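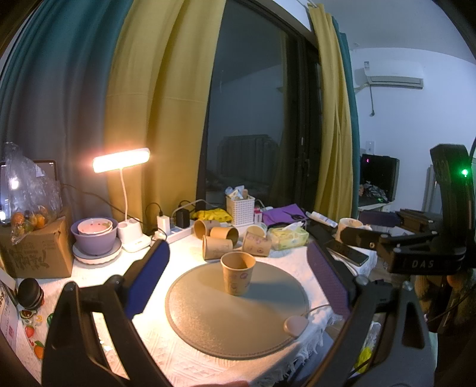
Figure 1. Paper cup setup: one cup upright on the round mat, the others piled behind it.

Cup Stacking Examples: What We Collected and What I'd Change
Project report by Sevim Akgül
Partner: Yiğit Aydoğan. Advisor: Nurhan Ekinci
2022-04-04

So, our project was to gather enough examples of one simple job that a learning system could copy it. We picked paper cups because they're cheap and they weigh nothing (which I thought would make it easy, ha). You hold the gripper tool in your hand, do the task the way you'd want the robot to do it, and the camera on the tool records the whole thing. One try is one episode.

We ended up with 544 episodes, and 318 of them made it into the training set. I was pretty sad about the ones we dropped! Most went out for boring reasons, like me letting go of a cup too early or squeezing so hard the rim folded. Another 116 were kept in a separate folder for testing, and the rest are just gone.

The rule we settled on was that the first cup goes upright on the mat and the others start in a heap, lying whichever way they fall. Yiğit wanted to line them up neatly at first, and we did 2 sessions like that before Nurhan looked at the clips and told us the model would only ever learn neat lines. She was right, so we switched to dumping them out.

We also left the table the way it was, with the tissues, the basket, the scissors and the power strip all staying put around the cups. A real table has stuff on it! The desk lamp stayed on too, and you can see it makes one side of the mat warmer than the other. I like that now, but I'd record more daytime episodes next time, because right now too many of ours have a dark window.

Cups lying with the opening toward you are by far the easiest to grab. The ones facing sideways took me forever, and I kept bumping the neighbors. Sibel Akbulut tried it for an evening and was better than both of us, so we copied her trick of coming in low and slow with the fingers barely open.

Still to do: relabel the test folder, and try the same task with bowls in July.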